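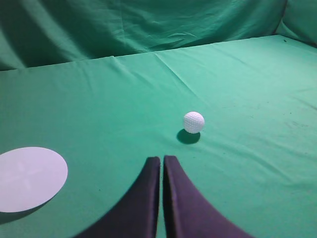

Plakdale Makers' Club – Household Automation Group

Picking up small round items: workshop tips

Tidying loose balls, knobs and beads off a table is still a slow chore for a machine. A golf ball on cloth is a fair first test. It is rigid, but it rolls when one finger touches it before the other.

Open the fingers wider than the ball before moving in. With the tips nearly closed, as they are here, the approach will only push it away.

Center the gap on the ball first, then advance. If the ball sits to the right of the gap, correct sideways while still clear of it.

Close at the widest part of the ball. Gripping above that line squeezes it down and out.

Pull the cloth tight and smooth out fold lines. A ridge can steer a rolling ball, and creases confuse edge detection. Brush off specks at the same time.

Use soft, even light. A dark shadow on green cloth is easily read as a second object – Su-bin Ha's notes from February cover threshold settings.

Can it do the chore yet? On one ball and a plain cloth, usually. In our last set it managed 17 clean pickups before a miss. On a cluttered kitchen table, no. A person with a bowl is still faster.

Settings sheets: ask Graham Staniforth, bench 4.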